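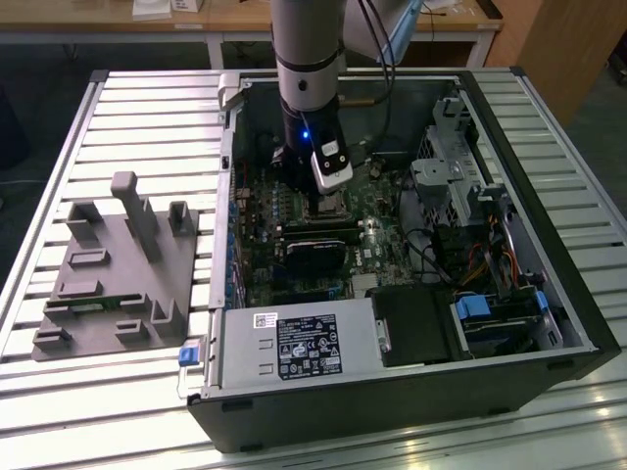 Unit 4. Memory, Addresses and Locality

These notes cover the second half of the unit. Read them before the Lindholm lab sheet.

4.1 Why there are levels

A processor can use data faster than main memory can supply it. Small, fast stores are placed close to the core and large, slow ones farther away. The program sees a single address space. The hardware decides which level answers a given request.

Terms used in the exam:
Hit: the requested line is present at the level searched.
Miss: it is absent, and the next level is searched.
Line: the unit moved between levels, normally larger than one word. 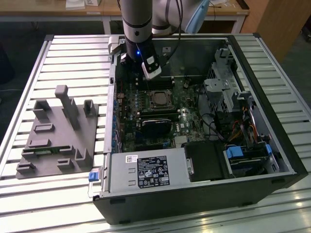

Fig. 4.1. Desktop tower with the side panel removed.

4.2 Average access time

Let h be the hit rate, c the cache time and m the added penalty on a miss. Then

T = c + (1 − h)m

Worked case: a loop makes 1000 reads, of which 400 miss. The hit rate is 0.6. With c = 1 ns and m = 57 ns, T = 1 + 0.4 × 57 = 23.8 ns. Halving the misses gives 12.4 ns. Note that c is paid on every access, hit or miss — a common source of lost marks.

4.3 Locality

Temporal locality: an address used once is likely to be used again soon. Spatial locality: its neighbors are likely to be used next. Walking a row-major array by rows has good spatial locality. Walking it by columns may touch a new line on every read.
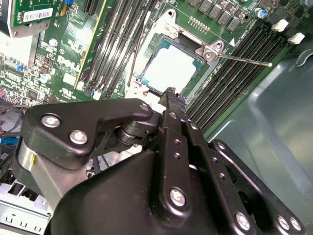 Processor in an open socket, Dell motherboard

4.4 Address splitting

An address is divided into tag, index and offset. For 64-byte lines the offset takes six bits. Byte address 2554 therefore falls in line 39 (2554 ÷ 64, discarding the remainder) at offset 58. In a direct-mapped cache with 16 lines, the index is 39 mod 16 = 7 and the tag is 2.
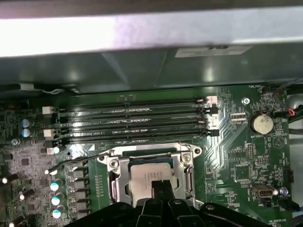 Fig. 4.2. Motherboard with four empty DIMM slots.

4.5 Problems

1. Repeat the worked case in 4.2 with m = 400 ns.
2. Find the line, offset, index and tag for byte address 1000.
3. State which loop order suits a column-major array.

Submit on the Unit 4 page by the end of May.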